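Door week, part two

Last time I wrote that the Malus policy was getting stuck in rooms with only one way out. I spent most of Monday rerunning it with the change Shaimaa Abdel Rahman suggested, and I have some numbers now.

The change is small. The old version picked its next move from the current view alone. The new one also keeps a short memory of the last 16 views and gets a penalty for choosing a heading that leads back to one it already has. Everything else is the same: same simulator, same training set of 1,000 rooms, same learning rate. I left the learning rate alone on purpose, even though Zbigniew Jakubowski thinks it's too high.

The rooms all come from the same generator. It picks a wall finish and a floor finish for each surface, adds a door, and sets how far the door is open. We wanted the inside and outside floors to differ in some rooms, so that a policy can learn that a change of color underfoot often means a doorway. 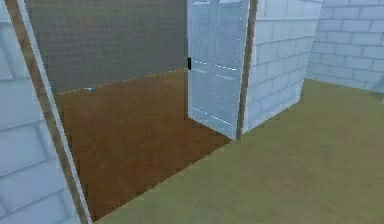
What changed

On the 20 held-out rooms, the old policy got out of 2. The new one got out of 16. I ran the whole set again with a different seed and got 16 again, though one of the rooms had swapped.

Most of the gain is in rooms with a half-open door. The old policy would head for the gap, lose sight of it, turn around and start over. With the memory it keeps going long enough to find the gap again.

What still fails is tile. When most of the view is one repeating grid, the stored views look nearly identical to each other, and the penalty fires on everything. The policy then picks a heading more or less at random. Bright glints on the grout lines help a little, as they give it something to tell two views apart.

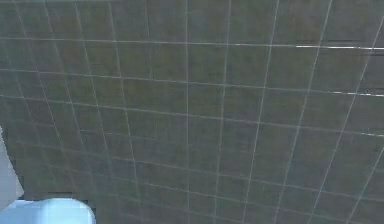

Next

Ilham Hajji wants to add depth to the stored views. I'd like to try a longer memory first, as it's one line in the config. The run is queued for tonight.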